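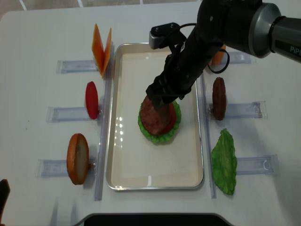 Okay, quick question. How many steps does it take to make a burger? I asked my niece and she said "one, you squish it together," which I loved, but a robot needs a lot more help than that!

I work with robots at a lab called Clastum, and for months we've been trying to find out whether a robot can learn to stack a burger by copying people. Nobody gets to eat these burgers, by the way. We care about the stacking, and stacking is hard when you've got two skinny fingers and no idea what lettuce is.

The old way to teach a robot is to write down every tiny move. Go left this much. Go down this much. Close your fingers. That works great until somebody bumps the tomato over a little bit, and then the robot grabs a big handful of nothing.

So we tried a different way, called imitation learning. Imitation is just a fancy word for copying. (You did it when you learned to tie your shoes, or wave, or stick out your tongue.) A person guides the arm through the job — pick up the patty, carry it over to the tray, let go — and the computer saves what the cameras saw and how the arm moved. Then they do it again. And again! We saved 327 practice burgers that way, and yes, my shoulders got sore.

After that the computer looks for patterns. When the cameras see something like this, people usually move the arm like that. Bit by bit it gets better at guessing the next move, and those guesses are what drive the arm when it works by itself.

One of our cameras rides right on the robot's wrist, so the computer gets a close-up look past the fingers. A camera that stays in one spot can see the whole table, but sometimes the arm gets in its way. Two views are better than one, the same way you might lean over to peek around a tall person at the movies.

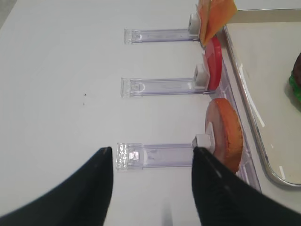
The wrist camera's view, with the slices standing up in their clear holders.

Regula Egger, who runs our tests, had the idea of standing the food on its edge. Try picking up a playing card that's lying flat on a table. Tricky, right? Now try it with the card standing up. Much easier to pinch!

Then came the big test. Regula asked the robot for 26 burgers with no person helping, and it finished 16 of them with everything in the right order. The other ten had problems. Mostly it let go of the cheese too soon, and one time it put a tomato on top of the bun like a hat.

Is 16 out of 26 good? I think it's a pretty nice start, but I wouldn't open a restaurant. In August we're going to record more practice burgers, with extra cheese turns, and run the same test again to see if the number goes up.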